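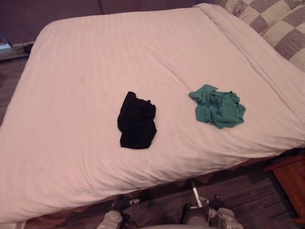

Black cloth and green cloth on the bed, arms down at the foot side.

Arm stops with force limit fault when it goes over the bed edge, only with white cover

Last updated in August

Hello all. I am Hae-won Koo and I work on a two-arm robot which has to pick up clothes from a bed and fold them. The software is Tromero, and the planner is the Flovdale package with nearly default settings.

My problem is the following. The robot starts with both hands low, in front of the foot of the bed. When I give the task, the right arm should lift up, pass over the edge and go to the green cloth. In many runs it does not lift high enough. The hand pushes into the side of the bedding, the force goes up, and I get fault 435 (force limit, right wrist). Then both arms hold their position and I must press the reset.

I made a list from the log. In 79 runs with the white cover I had the fault 65 times. With a dark blue cover in the same bedroom I did not have it at all. The clothes were the same and the start pose was the same.

What I have already tried:

- New calibration of the head camera. It passed.
- Slower speed for the arm. The fault comes later but it comes.
- Raising the force limit by a small step. The hand then pushed the bedding inward and pulled the cover a little, so I put the limit back. I do not want to continue in this direction because a person could be standing there.

In the depth view the top of the bed looks acceptable, but the side at the foot end is full of holes. The point count for that region in one bad run was 3,779 and I do not know if this is low or normal. Is it a depth problem or a planner problem? Thank you in advance for any advice.

didham_lab

First, it was right to put the force limit back. Please leave it there. The fault is the only part of your system which is doing its work at the moment.

I believe it is both problems together. A white cover with little texture gives poor depth for many stereo cameras, and the rounded edge is worse, because the surface turns away from the camera and then goes into shadow. You get holes. After that the planner must decide what a hole means. In the Flovdale version that I use, unknown space is treated as free by default, so the planner sees a gap at the foot of the bed and takes the short way through it. With your blue cover the camera probably finds enough points on the edge and the gap is closed.

I would do these things in this order:

1. Stop the automatic runs until you have changed the start motion.
2. Set unknown space to occupied for the arm planner. If the planner then refuses every path, your start pose is inside unknown space, and you have to clear a small box close to each hand.
3. Add a simple box to the collision model for the bed. Make it higher than the mattress and wider on the foot side, because a soft edge hangs out further than you think.
4. Add a fixed waypoint. The hand goes back from the bed first, then up, then forward over the top. In your photo the hands are just below the overhanging edge of the cover, so a motion which is straight up is also not safe. It can catch the cloth from below.

The point count alone does not tell me anything. It depends on your voxel size. Compare it with one good run on the blue cover, same region.

Also check what your arms do after the fault. If they hold with full stiffness while the hand is pressed into the bedding, somebody who pulls the cover free can get a surprise when you reset. We changed ours so the arm goes soft first, and we reset only with hands away.

Zulu

had same thing. put a patterned blanket on the bed, problem gone

didham_lab

Zulu, this hides the fault but it does not repair it. The next white sheet will bring it back, and the robot does not know which cover is on the bed.

Hae-won Koo

Thank you both. Unknown space was set to free, as you said. I changed it and added the box and the backward waypoint. At first the planner found no path, and I had to clear the small box near the hands. The right arm now goes back and up, and I have had no 435 today, but I have done only a few runs and I was standing with the stop button in my hand for all of them.

The left arm still goes closer to the cover than I like when it reaches for the black cloth. I will make the bed box wider and write again with the new log. For the soft mode after a fault, I did not find the setting in Tromero. If somebody knows the name of it, please tell me.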